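**Gretum Edge 3** - Reverse-Proxy und TLS-Terminator für HTTP/2, Stand 2020-01-28

Gretum Edge nimmt HTTPS-Verbindungen entgegen, terminiert TLS und verteilt die Anfragen an nachgelagerte Anwendungsserver. Das Produkt wird als statisch gelinktes Binary für Linux (x86-64, arm64) und als Container-Image ausgeliefert. Externe Laufzeitabhängigkeiten bestehen nicht.

## Protokolle

- HTTP/1.1 und HTTP/2 auf der Client-Seite, Aushandlung über ALPN
- HTTP/1.1 zum Backend, HTTP/2 optional (`upstream.h2 = on`)
- TLS 1.2 und TLS 1.3; ältere Versionen sind nicht einkompiliert
- OCSP-Stapling, Session-Tickets mit rotierendem Schlüssel
- WebSocket nur über HTTP/1.1

Server Push ist implementiert, im Auslieferungszustand jedoch abgeschaltet. Der Nutzen hängt stark vom Cache-Verhalten der Clients ab und sollte vor der Aktivierung gemessen werden.

## Verbindungsverwaltung

Verbindungen zum Backend werden in einem Pool gehalten und nach 300 Sekunden ohne Verkehr geschlossen. Der Wert lässt sich pro Route überschreiben. Liegt der Timeout des Backends darunter, kommt es sporadisch zu Antworten mit Status 502 - in diesem Fall ist `pool.idle` entsprechend zu senken.

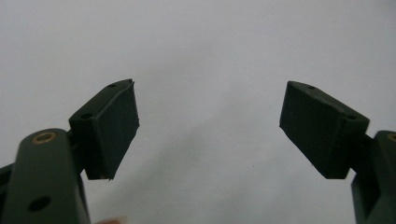 Die Zahl gleichzeitiger Streams je Client-Verbindung wird über `h2.max_streams` begrenzt. Überzählige Streams weist der Proxy mit REFUSED_STREAM ab, die Verbindung selbst bleibt bestehen. Prioritäten nach RFC 7540 werden ausgewertet, Abhängigkeitsbäume aber nur bis zur Tiefe 2.

## Konfiguration

```
listen = 0.0.0.0:443
tls.cert = /etc/gretum/site.pem
tls.key = /etc/gretum/site.key
pool.idle = 300
upstream = 10.0.0.12:8080
```

Änderungen werden mit `gretumctl reload` übernommen. Bestehende Verbindungen erhalten ein GOAWAY und laufen geordnet aus.

## Ausführungen

| Ausführung | Knoten | Lizenz pro Jahr |
|---|---|---|
| Brendesholm | 2 | 300 EUR |
| Arrieta | 3 | 535 EUR |

Beide Ausführungen sind funktional identisch. Das Modul Cumden (Metriken und Zugriffsprotokolle im JSON-Format) ist enthalten und wird mit `cumden = on` aktiviert. Preise zuzüglich Umsatzsteuer.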